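# What Happens to Blood When a Lab Tests It?

If a doctor or nurse has ever taken some of your blood, you may have wondered where the little tube went.
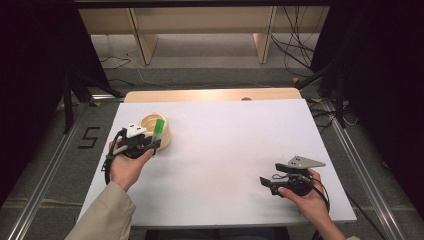 Most tubes go to a lab. A lab can be one small room at the back of a clinic, or it can fill a whole floor of a hospital. The people who work there look at blood to find out things a doctor can't learn by looking at your skin or listening to your chest.

## What is blood made of?

Blood looks like one red liquid, but it is a mix. A little more than half of it is plasma. Plasma is yellowish and is mostly water. The rest is made up of cells and pieces of cells, which are too small to see without a microscope.

**Red blood cells** carry oxygen from your lungs to the rest of your body. They are shaped like a disk with a dent on each side. They give blood its color.

**White blood cells** fight germs. There are several kinds, and each kind has its own job. You have far fewer white cells than red ones.

**Platelets** are tiny pieces of cells. When you scrape your knee, they stick together and help make a clot, so the bleeding stops.

## How does the blood get into the tube?

A nurse or another trained person ties a stretchy band around your upper arm. This makes the vein inside your elbow easier to find. The skin is cleaned, and a thin needle goes into the vein. It pinches. Blood flows into the tube, and then the needle comes out and you press on the spot with a piece of gauze.

For some tests a finger prick is enough. A few drops are squeezed out of your fingertip.

Your body makes new blood all the time, so you won't run out. The plasma is replaced in a day or two. Red cells take longer.

## Why do the tubes have different colored tops?

The color tells the lab what is inside the tube before any blood goes in. Some tubes have a chemical that keeps blood from clotting. Others have something that helps it clot faster. If blood goes into the wrong tube, the test may have to be done again.

Each tube also gets a label. It has your name on it, and usually your birthday and a number. Lab workers check the label before they do anything else.

## What does the lab do?

That depends on what the doctor asked for. One of the most common tests is a *complete blood count*. A machine pulls in a small amount of blood and counts the red cells, white cells and platelets. It also measures hemoglobin - the part of a red cell that holds oxygen.

Another machine is a centrifuge. It spins tubes around very fast, much faster than a washing machine. The heavy cells move to the bottom and the plasma stays on top. Then the lab can test the plasma by itself, for example to measure sugar or salt.

Sometimes a person needs to look too. A drop of blood is spread thin on a glass slide and colored with a stain. Under a microscope set to make things look 1000 times bigger, the cells are easy to tell apart.

## What do the results mean?

Results come back as numbers. Next to each number is a range, which shows what is usual for someone your age. A number outside the range does not always mean you are sick. You might have a cold, or you might not have had enough water that day. The doctor thinks about the number along with how you feel.

A high number of white cells can mean your body is fighting an infection. A low number of red cells is called anemia, and it can make you tired. One cause is not getting enough iron. Beans, meat and spinach all have iron in them.

Some results are ready the same day. Others take longer - a test that grows germs in a dish needs time for the germs to grow.

## If you have a blood test coming up

- Ask whether you can eat first. For some tests you can't.
- Drink water, unless you were told not to.
- Wear sleeves that roll up.
- Tell the nurse if you have ever felt dizzy during a blood test. You can lie down for it.
- You can look at the needle or look away. Either is fine.

## Words to know

**Anemia:** having too few healthy red blood cells, or too little hemoglobin.

**Centrifuge:** a machine that spins tubes to separate what is in them.

**Plasma:** the liquid part of blood.

**Vein:** a tube in your body that carries blood back to your heart.

*From the Soltura Health Pages for Kids. Page last checked Wednesday, September 30, 2020.*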